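Apilar no es soltar: las reglas de manipulación doméstica bajan a la encimera

Las normas de seguridad para brazos industriales llevan décadas de rodaje. Las de la manipulación en cocinas particulares, no. La guía interna que Grona ha cerrado en enero, tras probarla en 20 viviendas, intenta cubrir una parte de ese hueco: qué se considera una demostración válida cuando una persona mueve vajilla con una pinza de mano y esos movimientos van a servir después para entrenar a un robot.

El documento tiene 116 cláusulas. La mayoría trata de trámites — consentimiento, almacenamiento, limpieza del material — y se lee deprisa. El capítulo 5, dedicado a los objetos encajables, es el que más discusión ha generado entre Grona y Cekaveo, responsable de la validación.
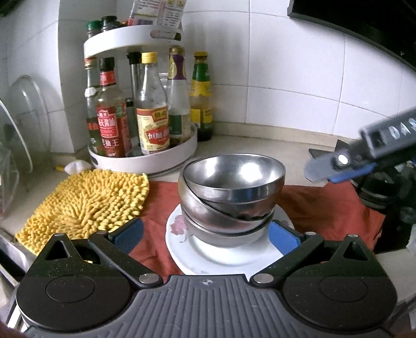
El capítulo distingue entre pila estable, pila asentada y pila forzada. La primera exige que los bordes queden paralelos; la segunda admite inclinación si el conjunto se sostiene sin ayuda; la tercera se descarta. La frontera entre las dos primeras es menos nítida de lo que sugiere el texto. Tres cuencos de acero encajados de forma desigual, con el superior ladeado sobre los otros, no cumplen el criterio de paralelismo, y para clasificarlos como pila asentada hay que comprobar que aguantan con los dedos abiertos. La guía pide que esa comprobación conste en el registro antes de retirar la pinza. Cekaveo propuso además un ángulo máximo, pero la cláusula quedó fuera por falta de un método de medida aplicable en una vivienda.

El agarre tiene su propio apartado. Las almohadillas deben tocar paredes opuestas del recipiente y la fuerza ha de ser la mínima que impida el deslizamiento. En acero pulido el margen es estrecho. Cuando la pieza se apoya sobre loza, la guía prohíbe arrastrarla: primero se eleva, después se traslada.
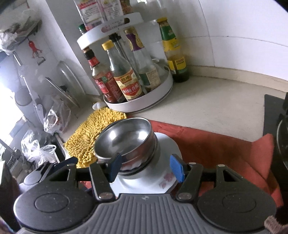 Queda la cuestión del entorno. Dvorak, que aplica un protocolo anterior, despeja la encimera antes de cada sesión. Grona opta por lo contrario y conserva los objetos habituales, con dos excepciones: los filos expuestos y los fuegos encendidos obligan a detener el trabajo. Los textiles bajo la vajilla se permiten, siempre que se anoten como superficie blanda.

La revisión de Jeltbridge señala nueve cláusulas ambiguas, cuatro de ellas en el capítulo 5. La principal afecta a los reintentos, que la guía acepta sin fijar un límite. La próxima versión deberá establecerlo y definir si un reintento abre un registro nuevo o prolonga el anterior.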